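Visit notes: Colleck showroom, Oltura laundry cell

I went over in September to look at the two-arm folding cell that Colleck is offering under the Oltura name. We run a linen and uniform service with a small retail side, and the question from our office was whether a bench unit like this could take some of the flat folding off the evening shift. These notes are for the people who will have to decide on the trial, so I have put in the parts that went badly as well.

The showroom is at the back of a building Colleck shares with a furniture importer. Parking is tight and the sign is easy to miss from the road. Visitors check in at a side door, and I got there a little before 10 a.m. There were 3 other parties, two from hotels and one from a uniform supplier. Coffee was in the hallway and stayed there, as drinks are not allowed near the benches.

Lærke Oddsson ran the visit. She handles trials for Colleck and has worked on the cell since the first version. She started with a short talk on what is sold and what is not. The basic package is the table, the arms, the enclosure and the control computer. The folding software is a separate service paid by the month, and it comes from a second company, Vulero, which also does the remote support. Anyone who buys the hardware without the Vulero service gets two arms that can be moved by hand or by script, with no folding skills loaded. One of the hotel people had not understood this from the brochure, and neither had I.

After the talk we went to the demo bench. The cell is smaller than I expected from the sales sheet. It would go through our stockroom door with the side walls off. Both arms mount on the same edge of the table, which leaves the far side for a basket. I asked if the basket could go on a stand outside the enclosure. Lærke said yes, but it needs an extra opening cut in the wall and a new setup visit from Vulero.

For flat work they use a plain tan cloth. Each arm goes for a far corner, and there is also a close view from the wrist on screen for the operator.

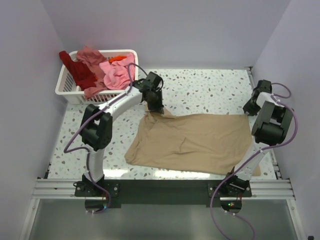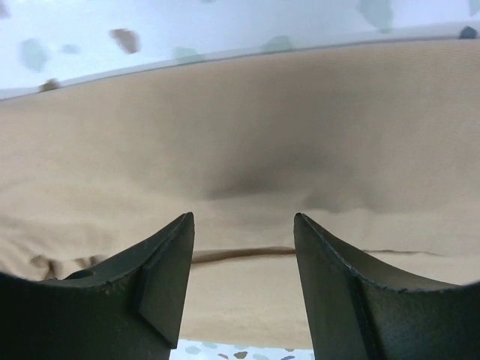
The wrist view was the part I found most useful. When a pickup fails, the operator can look at the fabric between the fingers and decide whether to let the cell try again or step in. On the older Briem unit we tested two years ago there was only an overhead camera, and half the time you could not tell if it had hold of one layer or two. Our staff ended up opening the door to check, which stopped the cycle every time.

We watched a set of 5 folds on the flat cloth. Four came out well enough to stack. On the other one the left arm picked up the corner with a second layer under it, and the fold ended up crooked. The software flagged it and asked for help, and Lærke cleared it from the screen without opening the enclosure. She did not hurry us past it, and she let the uniform supplier ask several questions about how often it happens. Her answer was that thin fabric is worse than thick, and that it depends a lot on how the piece lands when it comes out of the basket.

Picking single items out of a full basket is sold as an add-on. It is not in the base service. I would call it early. Colleck does not promise a rate for it, and we were told to plan on a person laying pieces on the table for now. For us that takes away some of the benefit — a person who is already holding the towel can fold it in the time it takes to set it down and smooth it.

Other points I wrote down:

- The monthly service covers 124 hours of running time. Hours past that are billed separately, and unused hours do not carry over.
- The fingers are a wear part. They come off with a hex key and the operator can change them. I asked for the price of a spare pair and was told it would be in the quote.
- Noise is low. We talked at normal volume next to the bench.
- The tabletop wipes clean, but it is shiny. I asked if glare bothers the cameras. Lærke said a matte top is on the options list.
- Cables run along the outside of the arms. I would want to know how they hold up on a two-shift schedule. No one there had a long-term figure.
- Training is one morning for operators and a full day for whoever will be the site contact.

The trial offer is 5 weeks at our site for $2915, with delivery and setup included. Pickup at the end is included too, unless we buy. We would have to supply the power outlet, a wired network connection and samples of every item we want folded. The samples go to Vulero ahead of time, and they want at least 3 of each, washed the way we normally wash them.

I asked about fitted sheets. They are not supported. Neither is anything with a zipper or snaps, which rules out most of our kitchen jackets. Flat towels, napkins and pillowcases are fine. Aprons are listed as supported if the ties are tucked in first, but I did not see one done and would ask for that before signing.

The visit ended before noon. Lærke is sending the written quote with the wear parts broken out, along with a floor plan showing door clearances. I have asked our maintenance lead to measure the stockroom in the meantime and to check whether the outlet by the east wall is on its own circuit.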